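Progress report to the Plakitz Fund
Project: Teaching household and packing tasks to a multi-finger hand by demonstration
Prepared by Wondimu Worku, Trorley, Naddale site
Period covered: second half-year, closing in March

1. Where we are

The grant pays for two operators, one engineer at half time, and the running costs of one arm with its hand. All three posts were filled for the whole period. Yogesh Nautiyal and Chidubem Okonkwo run the sessions, and Hemant Chaturvedi looks after the hardware and the recording software. Mamta Pathak joined us from Dubey on loan to check the recordings and decide which ones go into training.

We planned for 2,400 accepted demonstrations by the end of the period. We have 2556. Of these, 851 were made by moving the arm by hand and the rest by remote control with the glove. Another 372 were recorded and rejected. Most of the rejects came from the first two months, when the glove lost its calibration during long sessions and the fingers lagged behind the operator. We now recalibrate after every 60 demonstrations and the problem has mostly gone away.

2. Hand guiding and remote control

In the first report we said we expected to drop hand guiding once the glove was working. We have changed our minds. For reaching, placing and sliding, an operator who holds the arm can feel when the object touches the table and slows down without being told to. The recordings are smooth and the learned motion copies them well. For anything that depends on the fingers, hand guiding is slow and awkward, and the glove is better even with its faults.

We now split tasks by stage. The approach is shown by hand, the grasp is shown by glove, and Hemant's script joins the two. The join is still visible in some of the learned motions as a short pause. He is working on this.

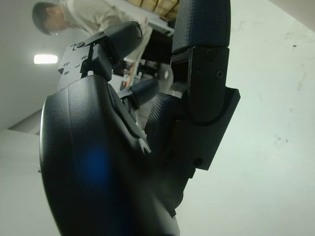 Finger contact has taken up more of our time than any other part of the work. During a grasp the operator needs to know which part of each finger is touching the object, and the glove gives no feedback on that. We rely on the grip pads. With the fine grid texture facing the object, a pinch holds well enough to lift and turn. If the contact slides onto the smooth plastic, the object tends to rotate, and the operator corrects with the wrist, and the policy then learns the correction along with the task. Mamta marks these cases and we leave them out of the training set. Chidubem wrote a one-page guide on how to bring the fingers in so that the pads meet the object first, and both operators follow it.

3. Tasks

Lifting and placing a small box: finished. The learned policy does this reliably from any starting point on the table.

Sorting soft pouches into trays: finished, with one weak spot. Pouches lying on top of each other are sometimes picked up in pairs.

Unscrewing a jar lid: in progress. Demonstrations are complete. The policy gets the lid started but often lets go too early. We think the demonstrations vary too much in how far the wrist turns before each regrip, and Yogesh will record a new set with a fixed turn.

Threading a strap through a buckle: not started. This was due in the current period and has moved to the next one. The jar task took the time.

4. Equipment

One finger joint was replaced under warranty. We lost nine working days to this, partly because the part was sent to the wrong Trorley address. We have bought a spare joint and a set of spare pads from the consumables line, which leaves that line slightly overspent. The overspend is covered by travel money we did not use.

Screws on the finger brackets work loose with heavy use. Hemant now checks them at the start of each morning session and writes the result in the log.

5. Operators

Both operators report sore shoulders after long glove sessions. We have cut the longest session to 45 minutes and put a rest for the elbow on the operator's chair. Output per day dropped a little at first and has since come back up.

6. Next period

Re-record the jar lid set and retrain. Start the strap and buckle task. Remove the pause at the join between the hand-guided and glove stages. Train a third operator, so that holidays do not stop the recording.

We are asking the Fund to agree to the later date for the strap task. No change to the total budget is requested. The spending table and the session log are sent separately.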